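제목: 드라잉타월 비싼 거 진짜 값어치 하나요? (길어요, 회의적입니다)
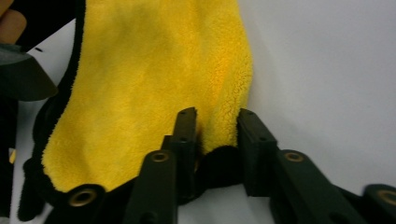
노란색 극세사 타월, 테두리는 검정

작성자: 물때장인

세차 3년차입니다. 요즘 카페마다 드라잉타월 얘기로 도배가 되는데 솔직히 저는 잘 모르겠어서 글 올려봅니다.

지난 March 특가, 아니 3월 특가 때 다들 Palleo 대형 타월 샀다고 인증하시길래 저도 하나 샀습니다. 원래 쓰던 건 Comdale에서 나오는 묶음 타월이고요. 한 장에 얼마 안 합니다. 한 달 넘게 번갈아 써봤는데 물 먹는 양은 체감상 비슷하고, 오히려 비싼 쪽이 물 먹으면 무거워서 지붕 닦을 때 팔이 아픕니다.

그런데 후기들은 죄다 "한 번에 끝난다" "신세계다" 이런 식이에요. 한 번에 끝난다는 분들 중에 도어 미러 밑에서 물 줄줄 새는 거 얘기하는 분은 왜 없는지. 트렁크 틈새는요? 번호판 뒤는요? 그건 타월이 100만 원이어도 안 됩니다.

그리고 제품 페이지에 적힌 "자기 무게의 10배 흡수" 문구요. 어디서 어떻게 잰 건지 찾아봤는데 시험 조건이 없습니다. 물통에 담갔다 꺼낸 무게를 잰 거면 그건 젖은 수건 무게지 도장면에서 물 걷어내는 능력이 아니잖아요.

제 결론은 아직 없고요, 저처럼 의심하시는 분 계신지 궁금합니다. 반박도 환영합니다. 단 링크 붙은 체험단 후기는 사양합니다.

댓글 127

버킷두개
체험단 후기 사양에서 추천 눌렀습니다. 저도 Palleo 있는데 처음 세 번은 물을 먹는 게 아니라 밀어내더군요. 첫 세탁 하고 쓰라길래 했는데도 그랬어요.

행굼은셀프
버킷두개님 그거 세탁할 때 섬유유연제 들어간 거 아닌가요? 세탁기 투입구에 남아 있던 것만 들어가도 흡수력 떨어집니다.

버킷두개
유연제 집에 없습니다. 중성세제만 썼어요.

행굼은셀프
그럼 세제 양이 많았을 수도 있고요. 덜 헹궈지면 비슷한 증상 나옵니다.

물때장인
이런 식이면 타월은 절대 잘못이 없고 항상 쓰는 사람 잘못이 되는 거 아닌가요 ㅋㅋ 유연제 아니면 세제, 세제 아니면 건조기, 건조기 아니면 수돗물.

도막측정중
글쓴이님 심정은 이해하는데 저는 반대 의견입니다. 예전에 싼 타월만 쓰다가 검정 차로 바꾸고 나서 잔기스 보고 기절할 뻔했습니다. 파일이 긴 걸로 바꾸고 누르지 않고 덮어서 당기는 식으로 하니까 확실히 덜합니다. 흡수력 말고 마찰을 보셔야죠. 도장면에 남은 모래 한 알이 짧은 파일에서는 갈 데가 없어요.

물때장인
그 논리는 많이 들었는데요. 차 바꾸면서 타월만 바꾸셨나요? 미트질이나 프리워시는 그대로였고요?

도막측정중
...프리워시도 그때부터 하긴 했습니다.

물때장인
그러니까요. 두 개를 같이 바꿨는데 타월 덕인지 어떻게 압니까. 제가 까칠하게 굴려는 게 아니라 늘 이 대목에서 얘기가 흐려져서 그래요.

도막측정중
인정할 건 인정합니다. 그래도 손에 느껴지는 저항이 다른 건 사실입니다. 이건 써본 사람은 압니다.

흰차는답이없다
써본 사람은 안다 <- 이 말이 제일 안 믿겨요. 5만 원짜리 산 사람이 "저항이 부드럽네요" 안 하면 억울해서 잠이 옵니까.

카울탑물고임
외국 유튜버 Emiliano Barrios 영상 보신 분? 타월 여러 장을 본넷에 놓고 물 같은 양 뿌려서 비교한 거요. 거기서는 중간 가격대가 제일 잘 나왔고 제일 비싼 건 중간쯤이었습니다.

행굼은셀프
그 영상 봤는데 Agbeko 제품이 1등이었죠. 그리고 영상 설명란에 Agbeko 할인코드 있습니다. 판단은 각자.

카울탑물고임
헉 그건 못 봤네요.

흰차는답이없다
ㅋㅋㅋㅋㅋㅋ

손세차25분컷
저는 블로그 하는 Mortimer Kowalczyk 글이 제일 공정하다고 봅니다. 자기 돈으로 사서 저울에 달아보고 두 번째 쓸 때, 세탁 뒤에 또 재고 그래요. 결론은 심심합니다. 두께보다 크기랑 세탁 상태가 더 크게 먹힌다, 이 정도.

물때장인
심심한 결론이 제일 믿음이 가네요. 근데 그분도 차 한 대, 한 사람이 잰 거라 참고만 하겠습니다.

손세차25분컷
참고로 제 닉네임은 25분인데 물기 제거만 그만큼 걸립니다. 오해 마세요.

버킷두개
닉네임 사기네요.

거품은중성
저는 아예 타월 무용론입니다. 블로워로 날리세요. 닿는 게 없으면 기스도 없습니다.

도막측정중
아파트 살면서 블로워를요? 셀프세차장 에어건은 시간당 돈 들어가고요. 평평한 데는 날려도 물방울이 제자리에서 춤춥니다. 결국 타월로 마무리하게 됩니다.

거품은중성
발수 코팅 올려두면 잘 굴러떨어집니다.

물때장인
코팅 얘기 나오면 이 글이 끝이 안 나니까 그건 다른 글에서 합시다. 코팅도 할 말 많습니다.

월요일세차파
저는 월요일 아침에만 갑니다. 사람 없고 해 낮을 때요. 여름 대낮에 물 뿌려놓고 타월 탓하시는 분들 많던데, 그건 마르는 속도가 닦는 속도보다 빨라서 뭘 써도 얼룩집니다. 글쓴이님은 몇 시에 하세요?

물때장인
주말 저녁 9시 넘어서 합니다. 해는 변수에서 빼셔도 됩니다.

트렁크에타월만
다른 얘긴데 테두리는 다들 신경 안 쓰시나요? 저는 파일보다 테두리가 더 걱정입니다. 예전에 Tamarton 타월 썼는데 봉제선이 딱딱해서 필러 쪽 유광 부분에 실기스 났습니다. 그 뒤로 새 타월 사면 손등으로 가장자리부터 문질러봅니다.

도막측정중
이건 동의. 라벨도 떼고 쓰세요. 가위로 자르면 끝이 남아서 더 나쁩니다. 실밥 하나씩 뜯어야 합니다.

물때장인
테두리는 저도 동의합니다. 드디어 의견이 하나 맞네요. 그런데 테두리 부드러운 건 싼 제품에도 있습니다. Comdale 것도 가장자리는 멀쩡해요.

트렁크에타월만
Comdale은 털이 빠지지 않나요? 저는 유리에 먼지처럼 붙어서 포기했습니다.

물때장인
처음 두어 번은 빠집니다. 그건 단점 맞습니다. 짙은 색 차면 짜증날 거예요. 저는 은색이라 안 보이고요.

흰차는답이없다
흰 차는 털도 안 보이고 기스도 안 보이고 그냥 누런 물때만 보입니다. 닉값.

행굼은셀프
글쓴이님, 한 가지 제안. 같은 날 차 절반씩 나눠서 닦아보시죠. 운전석 쪽은 Palleo, 조수석 쪽은 Comdale. 다음번엔 반대로. 본넷은 가운데 마스킹테이프 붙이고요. 이러면 저도 군말 안 하겠습니다.

물때장인
오 좋습니다. 근데 제가 어느 쪽이 뭔지 알고 닦으면 의미가 좀 없는데... 와이프한테 닦은 뒤에 보고 고르라고 하면 되려나요.

행굼은셀프
네, 어느 쪽인지 말하지 말고 얼룩 많은 쪽만 물어보세요. 한 번으로 끝내지 마시고요.

거품은중성
이혼 사유 아닌가요

물때장인
치킨 걸고 부탁해보겠습니다. 결과 나오면 새 글 안 파고 여기 댓글로 답니다. 차이가 뚜렷하게 나면 깔끔하게 사과글 쓸게요. 그때까지는 계속 의심하는 걸로.

버킷두개
저도 같이 해보겠습니다. 제 건 물 밀어내던 그 타월이라 불리하긴 한데, 세제 반으로 줄여서 한 번 더 빨아보고요.

도막측정중
그럼 두 분 다 건조기는 저온으로 통일합시다. 아니면 또 건조기 탓 나옵니다.

물때장인
건조기 없습니다. 베란다에 넙니다.

도막측정중
그럼 버킷두개님도 베란다로.

버킷두개
저희 집 베란다 확장했는데요... 빨래건조대로 하겠습니다.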